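Seguimos con la comparación de cámaras y pinzas, que ya me tiene medio obsesionada. En junio montamos la pinza de Baumgartner con la cámara de muñeca de Zellholm, y dejamos la fija de siempre a un lado de la mesa. Total, 58 intentos de agarre con cada controlador (¡y muchos cafés!). Con el de Trevier el brazo va más suave, pero tarda un poco más en cerrar los dedos.

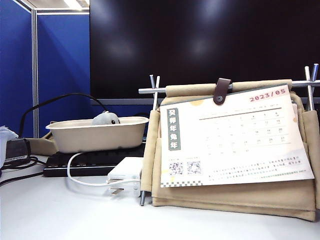
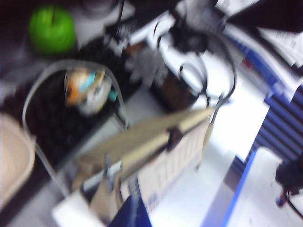 Primero la cámara fija, luego la de la muñeca en pleno barrido.

Lo que más me preocupa es el desenfoque. La cámara de muñeca va de maravilla cuando el brazo frena, pero en los giros rápidos pierdo los bordes justo cuando más los necesito. He bajado la exposición a 14 milisegundos y algo mejora - tampoco milagros. La fija no sufre nada de eso, claro, aunque en cuanto el brazo se cruza por delante me quedo a ciegas. De momento me quedo con las dos y ya veré cómo sincronizarlas. Lo siguiente es probar los dedos blandos de Kustness, que vienen con 24 páginas de manual y todavía voy por la segunda.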